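10/29/20 – Hindcombe, back bench

Folding again. The Fosum sheets are in, 680 of them in the box, so we can stop rationing the green as though it were saffron. Today's job was the long dart for the Skosilura table setting, with the leafy cloth down and the cream damask walls up. It's like working inside somebody's great-aunt.

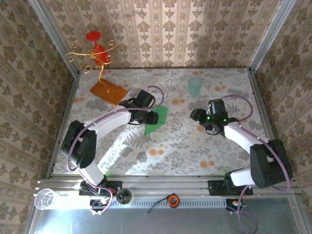
I still think the cloth is too busy. Between the ferns and the orange dots a small offcut could go missing for a week. Barbosa want the pattern kept, so the pattern stays and I shall squint.

Ornament at the back left on its orange square, teal cup behind and well clear of the folding. The gold wire looks delicate and I'd like it to stay the shape it is, curly. The green goes in the middle, narrow end to the front. Six folds on the card; I make it nine if you count the ones I had to undo in rehearsal by hand. 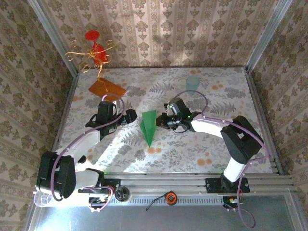 ## For next time

- Crease with a thumbnail first. The ruler leaves a shiny line.
- Ask Barbosa if a plain cloth exists anywhere in their world.
- Clear cups back on the shelf, please. They breed.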